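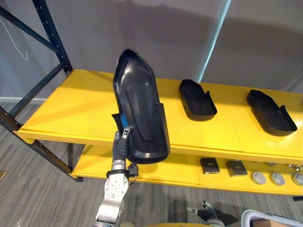 Brenda Kershaw asked whether a handling rule needs to be written down at all when the gripper already has a force limit. The working group's answer is yes. A force limit protects the part from crushing and says nothing of where the part may be held.

Marura Shelf Handling – Data Card

Scope
The set holds 600 episodes of two-gripper handling of black molded shells and trays at open shelving. It is issued with the Lockwood handling rules, and the two should be read together.

Rules in force
- Grip a shell by its edge. Do not close the fingers across the center ridge.
- Keep the second gripper clear of the shelf while the first is lifting.
- Stop the episode if a part touches the floor. Log it and keep the recording.
- No person may reach into the work area until both arms report a full stop.

Labels
Each episode carries one of 14 outcome codes. Failed grasps are kept – 34 episodes are marked as rule violations and must not be used as demonstrations.

Known limits
One room, one type of shelving. Lighting was not varied.

Maintenance
Corrections are accepted through June. Contact: Crescencio Valcárcel.

27 shares | 2 comments

Pludivex: Does the full stop rule cover battery swaps?
Morkach: Please put the outcome codes in a separate file.

Related
Lockwood Handling Rules, short form
Reporting a Dropped Part
Marura Release Notes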